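The Amaral Pair

Trial ended at noon and Thoa still hadn't decided. Two grippers, hand-held, on loan from Vinley. Send them back or pay.

"It's a squeeze," said Eduardo, who was selling. "You squeeze, it closes. My mother could do it."

"Your mother isn't reviewing it."

She had her notebook. Page one, the good stuff. Light enough. Pads bite well on glass. Page two was longer. Grit gets in the pads. Wrist aches by eleven. Manual translated by somebody in a hurry, same as this review probly.

"Jar again," she said.
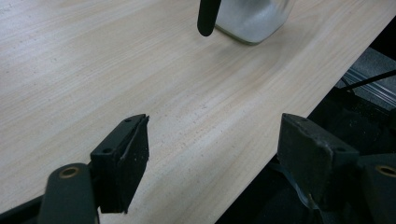
Eduardo watched the clock. Price was 1030 for the pair, he'd said so twice, and twice she'd written it down and underlined it. Not a good underline.

"Lanetti do one for less," she said.

"Lanetti do one that breaks."

"You would say that."

"I would. Ask Lourenço. He had theirs in April, he's got a drawer full of springs now."

Lourenço didn't look up. He was on the phone to Akine about the other order, the one that was late, saying yes, yes, no, then yes again.

Tsegereda came in with her coat still on. Had she missed it? Nearly. Thoa pushed the notebook at her, go on, read, and she read it standing, lips moving a bit.

"You've put nothing about working two together."

"There's only one of me."

"So I'll be the other one. Come on. Before he packs up."

Coat off, sleeves up. Eduardo moved his case out of the way and for once kept quiet.
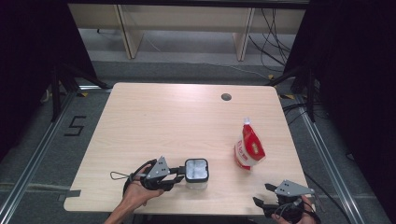 The Amaral grippers on the table, one in each of two hands, one up against the small clear container.

Thoa wrote a line. Crossed it out. Wrote teh same line again underneath.

"Well?" said Eduardo.

"What's it cost without the case?"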